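Subject: Re: [undetti-list] Wastell remaster – worth buying twice?

Hi all,

Leif Fjeld wrote:

> I've had the new Wastell reissue for a week now and I can't hear what the
> fuss is about. Side one sounds the same as my old Tunstall pressing, maybe
> a bit louder. Did anyone compare the two properly? And is the long version
> of "Fliltosero" really a different take or did they just skip the fade?
> Leif

Leif, I did the comparison, because of course I did! I had both copies going all through a rainy afternoon, swapping back and forth until Elsa asked if I could please play a different band. On side one I'm with you. It's louder, the cymbals are a little sharper, and that's all I can hear. My old copy still has the nicer bass, to my ears anyway.

Side two is another story. The organ on the slow one used to sit way back behind the guitars, and now you can hear the player's left hand the whole way through. I'd owned this record for 25 years and never knew there was a second organ part in the bridge. Play it on headphones if you have some – it's over on the right.
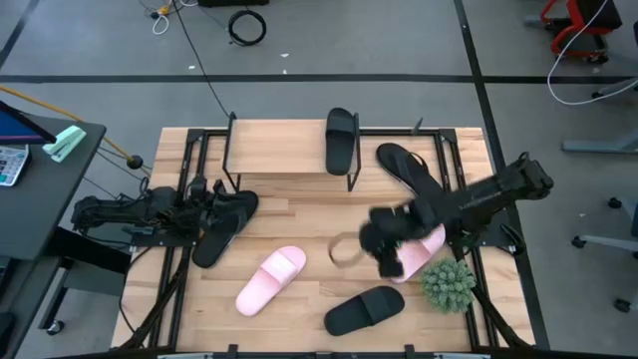

About "Fliltosero": it's a different take, I'm sure of it. The drummer comes in late after the first verse and the singer laughs on the word "harbor," and neither of those happens on the original. It also runs nearly 2 minutes longer, with a guitar part at the end that wanders off and never quite comes home. I love it. It's lazy summer playing, the sort of thing that goes with a black flip-flop and a little potted succulent on the table, and I can see why the label wanted something tighter in the day.

The booklet is a letdown, though. Edvin told me his has the same essay as the old CD, typos included, and I checked mine and yep, same here. They still have the wrong bass player on two songs.

So should you keep it? If you paid regular price, I'd say yes, for side two alone. If anyone has the Tunstall cassette with the other running order, please write me off list. Ebbe thinks he saw one for sale in June but didn't grab it (Ebbe!!).

Ingvild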